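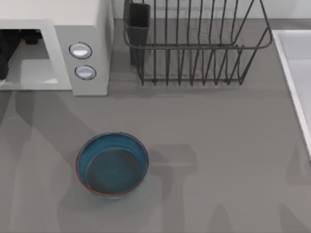 Gidia Food Storage Diaries: Data Card

Version and contact

Release date: Friday, March 4, 2022
Maintained by: Jundunance, Household Records Section
Data editor: Daiane Guimarães
Documentation: Kenneth Munro

Summary

The Gidia Food Storage Diaries record how food was kept, moved, used and discarded in 60 households. Each household kept a written diary for 11 weeks, beginning in October. One adult in each household served as the diary keeper. Diary keepers wrote an entry whenever food came into the home, changed its place of storage, was eaten, was given away or was thrown out. Entries were made by hand on printed forms and later typed by trained staff.

The collection is intended for the study of household food waste, shopping habits and storage practice. It may also be used in teaching. It is not a nutrition survey, and no measure of calories or diet quality should be drawn from it.

Contents of the release

The release consists of six files in comma-separated format, encoded in UTF-8.

households.csv: one row per household
entries.csv: one row per diary entry
foods.csv: food names and food groups
places.csv: storage places and their codes
reasons.csv: reasons given for discarding food
notes.csv: free-text remarks, after review

The files are linked by household_id and entry_id. Food names were kept as the diary keeper wrote them, in the field food_written, and a standard name was added in food_standard. Where the two disagree in meaning, the written name should be preferred.
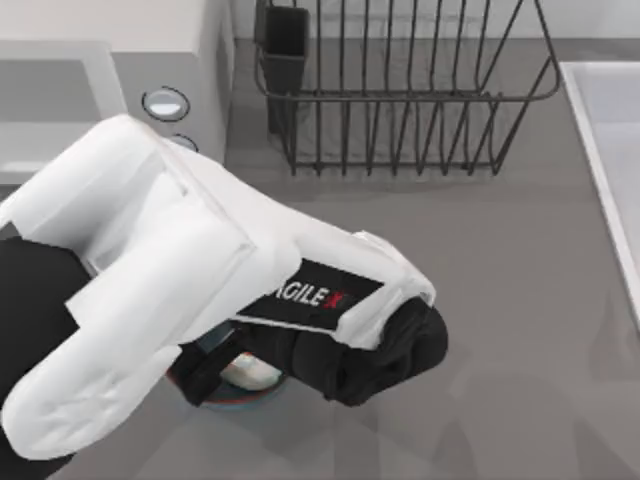
May a household be counted as having wasted no food if it has no discard entries?

Only if the field diary_complete is set to 1. A household that stopped writing before the end of the study period may also have no discard entries, and such a household must be treated as missing for any estimate of waste.

Collection

Households were recruited through notices in Ernen and Thampi. Participation was open to any household that prepared at least one meal at home on most days. Households were visited at the start of the study, when the forms were explained, and again at the end, when they were collected. Reminders were sent by mail. Diary keepers received a grocery voucher on return of the forms, whether or not every page had been filled in.

Weights are given in grams where the diary keeper used a scale. Other amounts are given in the keeper's own words, such as "half a loaf" or "the end of the jar." No attempt was made to convert these to grams. Users who carry out their own conversion are asked to state the method in any published work.

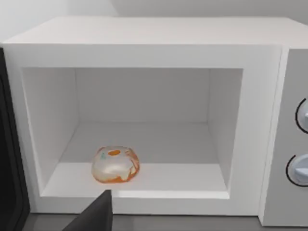

Data Card Series, No. 13

Entry fields

entry_id: unique number for the entry
household_id: household making the entry
day_number: day of the study, counted from the household's own start
event: in, move, eat, give, discard
food_written: name as written
food_standard: standard name
amount_written: amount as written
amount_g: weight in grams, if weighed
place_from: storage code before the event
place_to: storage code after the event
reason_code: for discard events only

Blank cells mean that nothing was written. The value 99 means that something was written but could not be read.
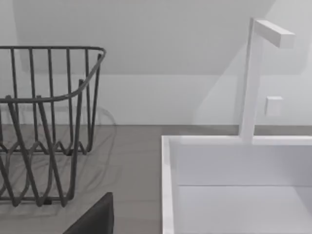 Storage places were coded at two levels. The first level gives the part of the home: refrigerator, freezer, cupboard, counter, cellar or other. The second gives the kind of container, if one was named. Containers were coded by form and by whether air could reach the food. An open wire basket set on a counter, of the kind shown, takes the code C-OPEN, and a lidded tin in the same spot takes C-SHUT. Bowls were coded C-OPEN unless the diary keeper mentioned a plate or cloth laid on top. Food left in its shop packaging has its own code, PKG, at either level of closure.

Known limitations

The households were not drawn at random and should not be taken to represent either town. Larger families are underrepresented. Leftovers are recorded less fully than whole items, and drinks were often left out altogether. Several diary keepers entered a week's events in one sitting, in which case the day numbers are unreliable; these entries carry the flag late_entry in notes.csv.

Moves within the refrigerator were recorded by some households and ignored by others. Comparisons of move events between households are not advised.

Privacy

Names, street addresses and store names were removed from the remarks before release. Household size is given in bands. Users must not attempt to identify any household and must report any identifying remark to the data editor.

Terms of use

The data may be used without charge for research and teaching. Publications should cite the collection by its full title and version. Altered copies may be shared if the changes are listed in an accompanying file. Corrections should be sent to the Household Records Section with the entry_id concerned.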